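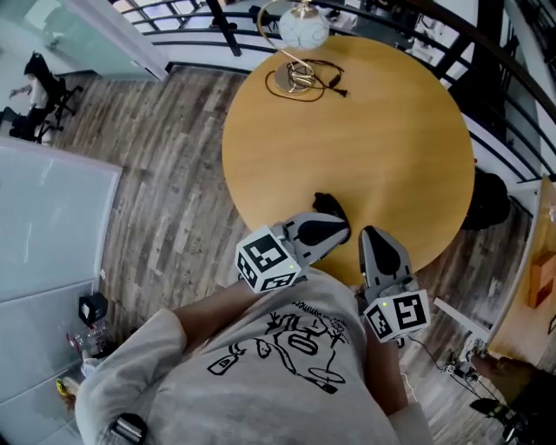
Home Courses Project Reports Archive Contact

Moisture Loss in Stored Potatoes Under Passive Ventilation
Student project report, Fullbridge, February
Submitted by the Storage Group

1. Background

Potatoes lose weight in storage through evaporation and respiration. Evaporation accounts for most of the loss in the first weeks, while the skin is still curing, and again late in the season when sprouting begins. Commercial stores control both with forced air and humidifiers. Small growers usually have neither. The store at Rolis is of the second type: a half-buried brick building with one door, a floor-level inlet on the north side and a capped outlet pipe in the roof.

The project asked whether the position of a crate in a passively ventilated store has a measurable effect on weight loss, and whether covering the crates with burlap reduces it. The variety was Elska, a yellow maincrop type grown on the Rolis plot and lifted by hand.

2. Method

We used 54 crates. Each was filled to the same mark, weighed, and tagged with a row and level code. Tubers with visible cuts or greening were removed before weighing. Crates were stacked on pallets in three rows: one beside the inlet, one in the middle of the floor, and one against the back wall. Half of the crates in each row were covered with a single layer of dry burlap.

Weighing was done on a platform scale borrowed from Juhl, checked against a reference weight at the start of every session. Crates were carried out, weighed and returned to the same position. The door was kept closed between trips as far as possible. Temperature and relative humidity were logged at floor level and at the top of each stack. The trial ran for 20 weeks. 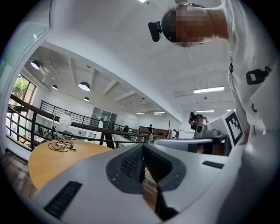
Two crates were dropped from the data set. One was found to contain several tubers with soft rot, and the other had been returned to the wrong row for an unknown number of days. Neither is included in the comparisons below.

3. Results

Crates in the inlet row lost the most weight, and the top level lost more than the bottom level in all three rows. The difference between the middle row and the back wall was small and fell within the spread of the individual crates. We do not treat it as a finding.

Burlap reduced the loss in the inlet row. In the other two rows the covered and uncovered crates could not be separated with any confidence. Relative humidity beside the inlet dropped sharply on cold, windy nights -- the logger traces show this clearly -- and recovered slowly the next morning.

Sprouting was first noted in week 28 of the harvest-year calendar kept at Rolis, on the top level near the door. It was not scored systematically.

4. Sources of error

The scale reads to a coarser step than we would have liked, and early differences between crates were close to that step. Soil left on the tubers dried during the first weeks and was counted as weight loss. Brushing the tubers before the first weighing would remove most of this error, at some risk of skin damage.

The humidity loggers were not calibrated against each other before the trial. Comparisons within one logger are sound; comparisons between loggers should be read with care.

5. Recommendations

Growers with a similar store should leave a gap between the inlet and the first row, or fit a simple baffle. If space does not allow this, burlap over the inlet row alone is sufficient. A repeat trial should score sprouting on a fixed schedule and record outside wind speed.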